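Filed under: Bench Diary / Hardware on Trial

2024-11-19

Day six with the Hevau handheld kit. Two grippers, two marker cubes, one head camera, one recorder box, one license key that expires in February. Latrice wants a yes or no before the quote lapses, so I am writing down everything, including the dull parts.

Started with calibration again. The procedure in the manual has 18 steps and I no longer need to look at it, although step 11 still refers to a menu that was renamed in the current software. The left unit passed at the first attempt. The right one failed twice with the same message, "pose residual high", and passed the third time with no change that I know of. I wrote to Mirnelow, who sell the kit here, and asked what threshold triggers the message. Their reply came inside the hour and said to repeat the calibration. I asked again for the number.

Cloth work from ten o'clock until lunch. The task sheet is the one Muthoni Waweru wrote for the Bindadard arms last year: grasp a corner, lift, lay flat, fold once, release. We kept it so the results can be set side by side. Small soft items are harder than the towels were. The fingertips hold a single layer well if the tips meet square. If they meet at an angle the layer slides out at the side, and the log gives no sign of it, because the kit records finger opening and has no force channel. For a demonstration recorder at this price I can live with that. It should be on the data sheet, though, and it is missing from it.

The open position is wide, which helps on the approach and hurts in the fold. With both grippers over the same item I have to think about where the fingers are going. Muthoni keeps her elbows out and has no trouble. I tend to bring the hands together and knock one unit against the other. A narrower open stop would fix this. There may be a setting for it, and I have put it on the list of questions.

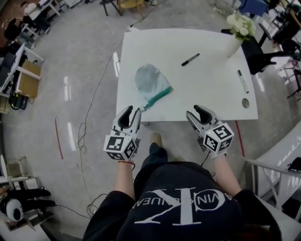
Cloth task, both grippers open, green indicator lit on one cube.

Tracking held up better than I had expected from the first two days. The cubes are seen from most angles that matter for table work. Loss occurs when a wrist is turned far inward, or when one hand passes over the other. The software bridges short gaps by interpolation and marks them in the file, and the marks are honest as far as I have checked them. Today I set the maximum bridged gap to 300 milliseconds. Anything longer rejects the episode. At the factory value it will bridge nearly anything, and the resulting paths have smooth curves where no hand went. I would not train on those.

Glare from the ceiling lights is a smaller problem than the forum posts suggested. I ran a block with the lights at full and a block at half. The reject rate was the same to within one episode. The Yalçınkaya kit we borrowed in the spring could not do that; we had to hang paper over the lamps.

The cable is my main complaint. It leaves the base of the gripper and has to go somewhere, and along the arm is the least bad place. It pulls slightly when I reach for the far side of the table. Over a short session this is a nuisance. Over a full day it changes how I move, and I assume that ends up in the data. Mirnelow list a battery version. They do not list its weight. Asked for that as well.

Grip comfort: acceptable. The trigger spring is stiff at the end of travel and my right thumb was sore by three. Muthoni has smaller hands and reports the soreness in the palm instead. We agreed on blocks of 44 minutes, an odd length that comes from how the recorder splits its files, with a break after each. The manual recommends breaks and gives no interval.

Storage. The export tool converts to our format without loss, but it renames every episode from a running index, and the index restarts at zero after a reboot. I found this out by overwriting part of the morning. Restored from the recorder box, no harm done, half an hour gone. Muthoni has written a small script that adds the session code to each file name on the way out. Running total after today is 1,792 accepted episodes, counting all task sheets. That is enough for Latrice Oyelaran's first training run, and she can have the drive tomorrow.

Where I stand at present: the tracking is good, the mechanics are adequate, the software is a version behind its own manual, and support is polite. I would take the kit at the quoted price if the battery units are under the weight of the present ones plus a small margin. With the cable I would take one set and not the three we budgeted for.

To do: swap the cubes left to right and see whether the calibration fault follows the cube or stays with the gripper. Ask about the open stop. Tape for the cable, the soft kind. Check whether the license covers a second recorder - page two of the quote says yes, the terms say per device.

We use cookies to remember your settings and to count visits. Accept all | Manage preferences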